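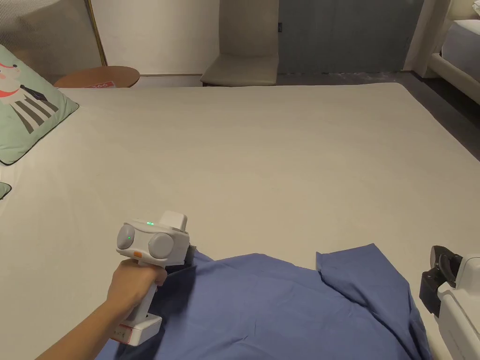
Collection for the soft-goods task set continued through June at the Tarkasville site, under the second phase of the Menora grant. The site is a furnished bedroom display, and all work in this period used hand-held grippers operated by staff, with no arm in the loop. Garments remain the harder of the two object classes. A blue cloth lying bunched on a plain off-white sheet gives the segmentation step a clean outline, but the creases inside that outline are dark, and the depth estimate degrades wherever the finger pad is pressed close to the fabric. We have kept the plain sheets for this reason and moved the variation to the garment and its starting state.

## Output

The period closed with 519 accepted demonstrations. A demonstration is accepted when both grippers are tracked from first contact to release, the hand camera stream has no gaps, and the operator has marked the end state. Rejected recordings are kept on the Bamolar server but are not used for training.

The work was done by 8 operators, each trained by Zodwa Mthembu before their first recorded session. Training now includes a practice block on slow release, which was missing from the first phase. Operators who learned the task without it tended to open the fingers while still moving, and the cloth followed the gripper for a short distance. The policy copied this.

## Task coverage

Three tasks are in scope:

- flattening a bunched garment
- folding a flattened garment
- drawing a blanket across a bed

Flattening is complete for this phase. Folding is behind plan. The folding protocol was changed part-way through to require a regrasp at the collar, and the earlier folding recordings have been set aside pending a decision on whether they can be relabelled.

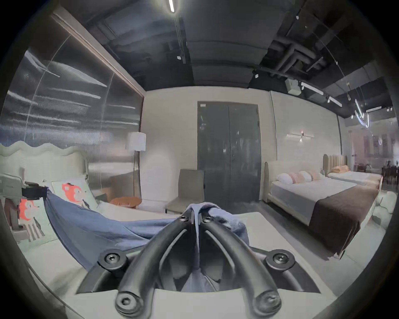
Blanket work began last and is the task most affected by the setting. Long fabric moves a great deal outside the area the operator is attending to, and the hand camera is often the only record of it. With a fold of the blue-grey blanket pinched between the fingers, the hand view still shows where the far end runs over the pillows, so slack and tension can be labelled from that stream alone. The same view takes in other beds in the room, along with the ceiling lights and a reflective ribbed wall panel. Thabiso Lekota has tested masking everything above headboard height. Tracking was unchanged, but the policy lost its sense of which way the bed ran, and the mask has been withdrawn.

## Problems

**Tracking near reflective surfaces.** Pose drift is higher when the operator faces the ribbed panel. We now ask operators to start each recording facing away from it — this helps with initialisation but does nothing for drift later in the run.

**Finger wear.** The pads lose grip on thin cotton sooner than expected. Replacements have been ordered from Theodorakopoulos, and pads will be changed on a fixed schedule instead of on operator request.

**Labelling delay.** Labels run 8 working days behind collection. One further annotator would clear this. We are not requesting new funds for the post, as the underspend on travel covers it, but we do need approval to move the money between headings.

## Next period

1. Finish the folding set under the revised protocol.
2. Extend blanket work to a second fabric weight.
3. Train the combined policy and report success rates per task, with garments held out from training.

The held-out garments have been bagged and are stored apart from the working stock. Thabiso will send the evaluation protocol for comment before any runs are made. Please reply on the budget transfer first, as the annotator's start date depends on it.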